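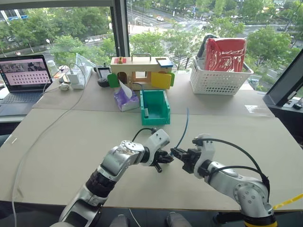
How many demonstrations before a two-arm cable task starts to work?

Posted in Stedau Help > Robot Learning > Collecting Data
Tags: teleoperation, two arms, imitation, connectors

plugtown_310
15 October 2024

I am collecting teleoperated episodes for a task with short network cables. One arm picks up the cable by the plug, the two grippers come together in the middle of the table, the second gripper takes hold, and the first lets go. Later I want to add pushing the plug into a socket, but for now I would be happy with a clean handover.

I have 310 episodes so far, all from one operator. I train on all of them together. The policy reaches for the cable and picks it up most of the time. The handover is where it goes wrong. The second gripper closes too early, or the two arms stop a short distance apart and stay there until the time limit.

The objects at the back of the table stay where they are for all recordings. I do move the cable between episodes, though mostly within the same small area.
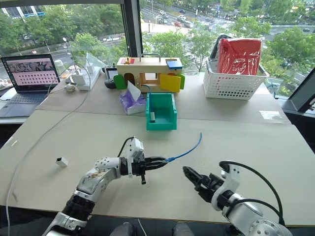

Does the cable have to start in a different spot every time?

A different spot for most episodes is enough, as long as the spots cover the whole area you expect the policy to handle.

I got the lines above from the Plundora beginner notes and I have tried to follow them, but they say nothing on how to spread the turns of the plug, or whether the pauses matter. My operator often waits a second or two before closing the second gripper, to line it up. Should I cut those waits out? And do I just need more episodes? I have seen 1000 given as a target in a few places and that would take me until December at the present rate.

najjar_bench

I would look at what is in the 310 before recording more. We had the same standstill on a similar task and it came from the waits.

If the operator holds both arms still while lining up, you get a long run of steps where the pictures hardly change and the action is "stay". The policy learns that staying is the right thing to do there, and it has no way to know when the wait is over. We trimmed any stretch where neither arm moved and neither gripper changed, leaving a few steps at each end. Keep the original files and trim a copy. Be careful near the moment the second gripper closes. Some of that stillness is needed so the fingers have time to shut before the first arm lets go.

For the early closing, check your wrist cameras. From the head camera the plug is small and the grippers hide a good part of it once they are close together. The wrist view is the one that shows how far the fingers are from the plug. If your training setup shrinks all the views to the same size, try giving the wrist views a bit more. 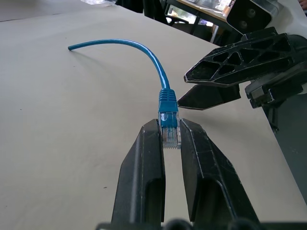 plugtown_310 replied that the wrist views were being shrunk a lot, and asked if it was worth recording the handover by itself, starting with the plug already in the first gripper.

Yes, do that. Start with the plug held and the second arm some way off, record only the handover, and return. They are short, so you can get through many more in a session. Have the plug pointing down in some, sideways in others, and gripped a little high or low. We added those to the full episodes and trained on the mix. Mark them so you can leave them out later if they hurt the pickup.

One more thing, write down which episodes had a bad grip that the operator fixed. Those are good to keep. Episodes where the cable was dropped and picked up by hand should go.

skerow_user8

More data. We did 1000 and it was fine.

lowgain

Get a second operator. With one person the policy copies that person's path very closely, and if it drifts off it doesn't know the way back. My second operator recorded 18 episodes on the first day, most of them slow, and I threw out 8. After that they were usable.

I don't agree that you should give the wrist views more size right away. Change one thing at a time or you won't know which one helped. Trim first, train again, and test with the cable in places you wrote down beforehand so the runs can be compared.

Also check that the clocks on the cameras and the arms agree. Mine were out of step, and the gripper commands landed before the matching pictures. It looked exactly like closing too early.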